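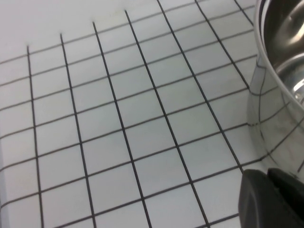
Blick der Handgelenkkamera: Greiferfinger, Topf, Rasterfläche

Start – Archiv – Listen – Themenübersicht – Älter – Neuer

Lesezeit: 7 Minuten

Oktober, 22:40 Uhr, von Afaf Najjar

Betreff: Re: [Automation] Vorführtag bei Skusano, wer war da und was haltet ihr davon?

Hallo Tímea, hallo Liste,

ich war da, und ich schreibe etwas länger, weil Deine Mail mir an ein paar Stellen zu freundlich war. Zitate von Dir stehen eingerückt dazwischen, den Rest habe ich gekürzt.

Tímea Fülöp schrieb:

> Ich fand den Nachmittag bei Skusano sehr ordentlich gemacht. Kein
> Nebel, keine Musik, sondern ein Tisch, ein Arm und jemand, der
> erklärt, was passiert. Cabello greift inzwischen auch Sachen, an
> denen vor zwei Jahren noch alles gescheitert ist, vor allem
> spiegelndes Metall. Ich habe danach mit zwei Leuten aus der
> Entwicklung gesprochen, und beide waren bereit, über Fehler zu
> reden. Für unsere Spülküche in Mistulcombe würde ich einen
> Probebetrieb vorschlagen. Was spricht dagegen?

Mit der Musik hast Du recht, da war ich auch erleichtert. Beim Rest möchte ich der Reihe nach gehen.

Zum spiegelnden Metall. Das Bild ganz oben ist aus dem Strom der Kamera am Handgelenk, den sie auf dem zweiten Monitor laufen hatten. Für einen Menschen ist die Sache klar: Da steht ein Edelstahltopf auf einer weißen Fläche mit dunklem Raster. Schaut Euch aber die Wand des Topfes an. Das Raster läuft auf dem Metall weiter, nur verbogen, und die Linien knicken genau da, wo der Topf aufsitzt. Ein System, das Kanten sucht, bekommt also ein Muster geliefert, das über die Objektgrenze hinweggeht. Das ist wirklich schwierig, und ich will niemandem absprechen, dass Arbeit drinsteckt.

Aber dann fragt man sich doch, warum ausgerechnet eine weiße Fläche mit sauberem Raster darunter liegt. In der Fragerunde hieß es, das diene der Anschaulichkeit, man könne so die Bewegung besser verfolgen. Mag sein. Ein regelmäßiges Gitter mit bekannter Teilung ist aber auch ein Maßstab, und zwar ein sehr bequemer. Wenn ich weiß, wie groß eine Zelle ist, kann ich aus einer einzigen schrägen Ansicht ziemlich viel über die Lage der Kamera ausrechnen. Ich habe gefragt, ob die Software das Raster nutzt. Antwort: »Nicht primär.« Ich habe nachgefragt, was sekundär bedeutet, und da war dann plötzlich die nächste Station dran.

In Mistulcombe steht der Topf nicht auf einem Gitter. Er steht auf verkratztem Blech, daneben liegt ein Lappen, und über allem hängt eine Leuchte, die seit dem Frühjahr flackert. Gleichmäßiges, weiches Licht wie bei Skusano haben wir nirgends im Haus. Auf Edelstahl ist das Licht die halbe Miete, das weiß jeder, der mal versucht hat, einen Topf fürs Inventar zu fotografieren.

Zu den Zahlen. Du schreibst davon nichts, im Faltblatt standen sie groß auf der Vorderseite: 451 Griffe, davon 97 Prozent erfolgreich. Ich habe mir erklären lassen, wie gezählt wurde. Also:

Als Erfolg gilt, wenn der Gegenstand angehoben ist. Nicht abgelegt, nicht richtig herum in den Korb gestellt, nur angehoben. Was danach beim Ablegen passiert, läuft in einer anderen Auswertung, und die lag nicht aus.

Wiederholungen nach einem abgebrochenen Anlauf zählen nicht als neuer Griff. Fährt der Arm hin, bleibt kurz vor dem Rand stehen, fährt zurück und versucht es ein zweites Mal, dann ist das ein Griff und, wenn der zweite Anlauf klappt, ein Erfolg. So kann man das definieren. Dann möchte ich aber die Zeit dazu sehen.

Und die 451 verteilen sich auf vier Gegenstände. Vier! Bei uns in der Spülküche hat die letzte Bestandsaufnahme 157 verschiedene Teile ergeben, vom Siebeinsatz bis zu diesen flachen Pfannen ohne Griff, die ohnehin keiner gern anfasst. Ich habe gefragt, ob man eigene Teile mitbringen dürfe. Beim nächsten Mal gern, hieß es, nach Voranmeldung und mit Maßen. Das Wort Vorführung trifft es ganz gut.

> Ich habe übrigens gefragt, ob der Arm ferngesteuert war. War er
> nicht, das wurde klar verneint.

Ja, das habe ich auch gehört, und ich glaube es ihnen sogar. Gefragt war allerdings nach dem Moment, in dem wir zugeschaut haben. Interessanter finde ich, wie oft im Alltag jemand eingreift und wer das dann ist. Der junge Mann am Laptop hatte die Hand den ganzen Nachmittag neben der Tastatur. Ob er etwas gedrückt hat, weiß ich nicht, ich stand schräg hinter ihm und habe nur die Schulter gesehen. Ich behaupte also nichts. Ich hätte aber gern ein Protokoll der Eingriffe, am besten aus einem Betrieb, in dem keine Besucher stehen.

Zu Pastotska, weil das in mehreren Mails als Beleg angeführt wurde. Die Großküche dort soll Cabello »im Einsatz« haben. Ich habe nach der Präsentation gezielt danach gefragt. Der Arm ist dort aufgebaut, das stimmt. Er arbeitet an einem abgetrennten Tisch neben der eigentlichen Linie, an den das Geschirr von Hand gebracht und von dem es von Hand wieder abgeholt wird. Das ist ein Versuch, und als Versuch völlig in Ordnung, nur soll man es bitte nicht Einsatz nennen. Falls hier jemand mitliest, der in Pastotska arbeitet: Ich lasse mich gern berichtigen, auch privat.

Was mir gefallen hat, damit es nicht heißt, ich sei nur zum Meckern hingefahren:

Die Kamera so dicht am Greifer ist eine gute Wahl. Man sieht Finger und Topf zusammen in einer Ansicht, und gerade auf den letzten Zentimetern hilft eine Kamera an der Decke wenig, weil der Arm sich selbst im Weg ist. Der Preis dafür ist, dass der Topf auch nur noch zum Teil im Bild ist. Auf dem Bild oben fehlt von ihm ein gutes Stück, und wer dann wissen will, ob auf der anderen Seite ein Henkel sitzt, muss sich das vorher gemerkt haben. Ob Cabello sich das merkt, konnte oder wollte mir keiner sagen. Die Frau an der Station meinte, es gebe einen Überblick vor jeder Anfahrt. Gezeigt wurde der nicht.

Gut fand ich auch, dass sie den Monitor überhaupt offen stehen hatten. Bei anderen Anbietern sieht man dort ein hübsches 3D-Modell mit grünen Pfeilen, und das kann alles Mögliche zeigen. Das rohe Kamerabild ist ehrlicher, auch wenn die meisten Besucher daran vorbeigegangen sind und lieber den Arm gefilmt haben.

Und die Leute waren nett. Das meine ich ohne Hintergedanken. Die beiden aus der Entwicklung, mit denen Du gesprochen hast, habe ich vermutlich auch getroffen. Über Fehler reden sie tatsächlich, aber mir ist aufgefallen, dass es immer die Fehler vom vorigen Jahr waren.

> Für unsere Spülküche in Mistulcombe würde ich einen Probebetrieb
> vorschlagen.

Dagegen spricht aus meiner Sicht nichts Grundsätzliches, wenn wir die Bedingungen stellen. Mein Vorschlag wäre:

1. Unsere Teile, von uns ausgesucht, und zwar am Morgen des Versuchs. Keine Maße vorab.
2. Unser Tisch, unser Licht. Kein Raster, keine Unterlage, keine Zusatzleuchte.
3. Gezählt wird, was im Korb steht, und die Uhr läuft vom ersten Anfahren bis zum Loslassen.
4. Jeder Eingriff eines Menschen wird notiert, auch das Zurechtrücken eines Topfes. Gerade das.
5. Teile mit Wasser drin und Teile mit Fett am Rand gehören dazu. Bei Skusano war alles blitzblank, und von einer Spülküche erwarte ich, dass die Sachen vorher schmutzig sind.

Wenn sie darauf eingehen, bin ich dabei und schreibe gern mit. Wenn sie erst einmal »gemeinsam einen geeigneten Anwendungsfall definieren« wollen (so stand es auf der letzten Folie), dann kennen wir das schon vom Palettierer, und den haben wir am Ende zwei Jahre lang um die Kartons herum umgebaut.

Noch etwas zum Geld, danach hatte jemand weiter oben im Thread gefragt. Einen Preis gab es nicht. Es gab den Satz, man denke in Richtung Miete pro Schicht. Ob der Mensch, der den Arm betreut, in der Miete enthalten ist, wurde mit »je nach Modell« beantwortet. Solange das offen ist, würde ich in keiner Sitzung mit einer Ersparnis argumentieren, auch nicht vorsichtig. Die Kolleginnen in der Spülküche haben von dem Besuch übrigens schon gehört und wollten von mir wissen, ob sie sich Sorgen machen müssen. Ich habe gesagt, im Moment nicht, und dass ich sie zum Probebetrieb dazuholen möchte. Die wissen am besten, welche Teile fies sind.

Tímea, falls Du das Faltblatt noch hast: Auf der Rückseite war eine kleine Tabelle mit den vier Gegenständen, mein Exemplar hat auf der Rückfahrt Kaffee abbekommen und die rechte Spalte ist hin. Könntest Du die abtippen oder einscannen? Ich meine, der Topf hatte den schlechtesten Wert, will es aber nicht behaupten, bevor ich es nicht noch einmal gelesen habe.

Grüße
Afaf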